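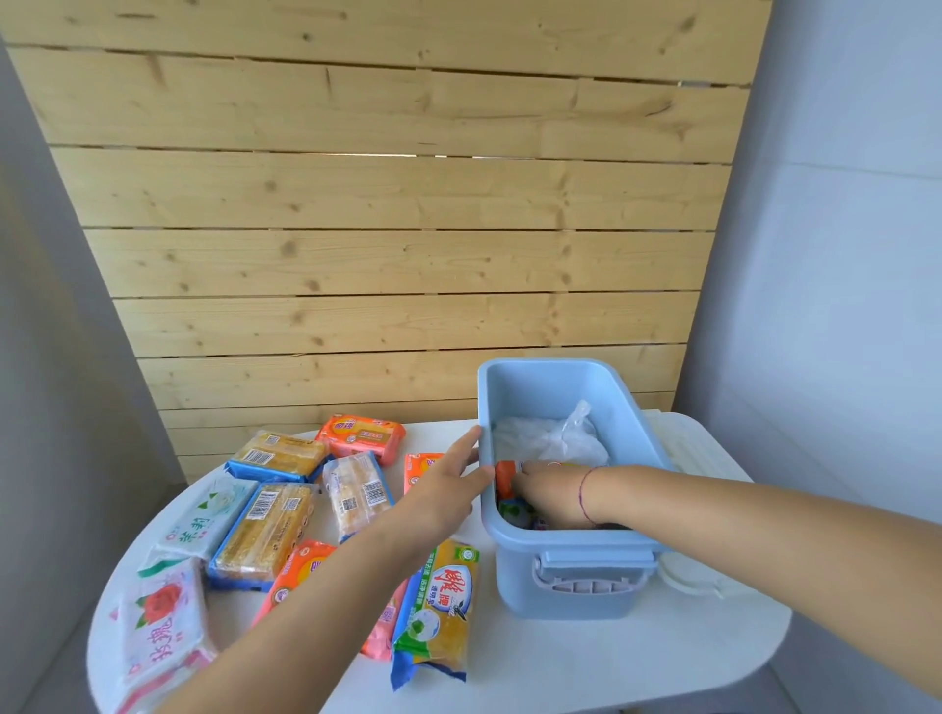
Soap on the left, blue box on the right.

Threads > Crypto > Payments

Last updated: Tuesday

1/ OK, I have to talk about Lindix, the little coin they're using in Jondasport. I love this so much!

2/ 16 shops take it now, including Pitard (the bakery by the ferry). I bought a loaf with my phone and the payment cleared before I'd found my bag.

3/ It runs on Patwary, a tiny open ledger anyone can read - I scrolled through all 2416 payments from February last night. Yes, for fun.

4/ You can't hold more than 1000 coins in one wallet. Annoying for traders, great for people who just want lunch.

5/ Fees go to the folks running the nodes. Mine has earned 591 coins so far - that's a lot of bread!

6/ Wallet setup guide tomorrow, with the backup steps first.

We use cookies to remember your settings. Accept | Manage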